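Bench notes, arm still on the spare room floor

November 11, 2020

Quick one, tea's getting cold. The arm moves. Sort of. Shoulder and elbow fine, wrist has a wobble I can't get rid of, and the gripper closes on whatever it likes. Swapped the Josta servo for the heavier one and now the whole thing droops when I cut the power. Need a spring or somthing on the elbow.

Took the base plate down to the Lustmont workshop in the end, drill press there is miles better than mine. 2 holes redrilled. Bearing goes in square now.

Next job is clearing up. I want it to do a bedside table: bottle, remote, cloth, pick up, put down, done. So I've been doing it myself first, over and over, watching what my hands get up to. Both at once, mostly. Left grabs the bottle, right is already on the cloth. Never noticed that before.
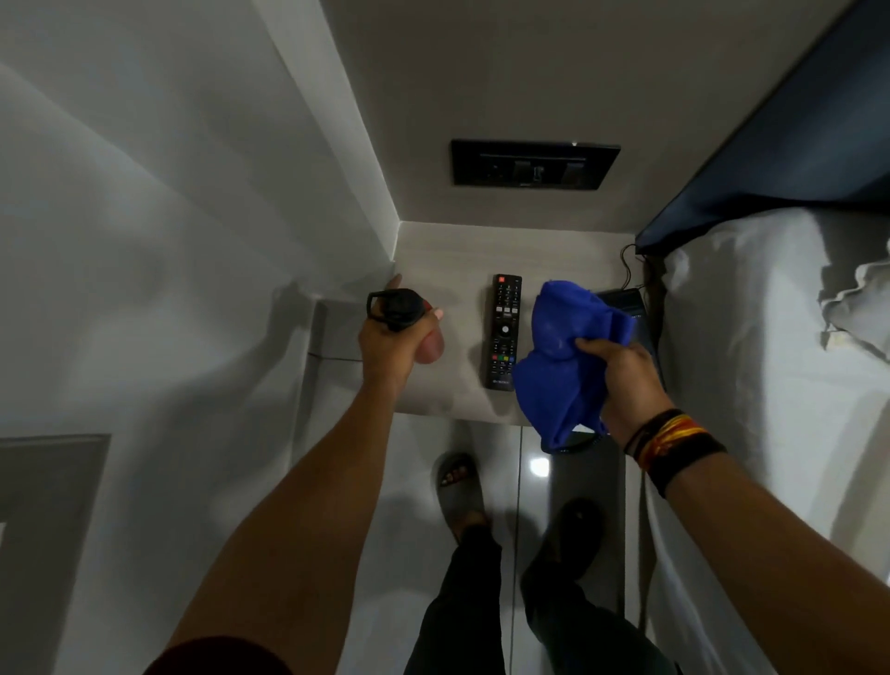 Which is a pain, as I've only got the one arm built. Second would mean another set of motors and I've already spent 600 on this. Not happening before the new year.

Cloth is going to be the worst of it. Bottle you can just squeeze. The remote is flat and the fingers skid off, might try the rubber pads from the old Rillent kit, been in a drawer since August. But cloth, no idea. Pinch and hope?

Code's up to 1163 lines and most of it is me printing numbers to the screen. Will tidy it. Wrist first though, then the spring, then teh pads if they haven't perished.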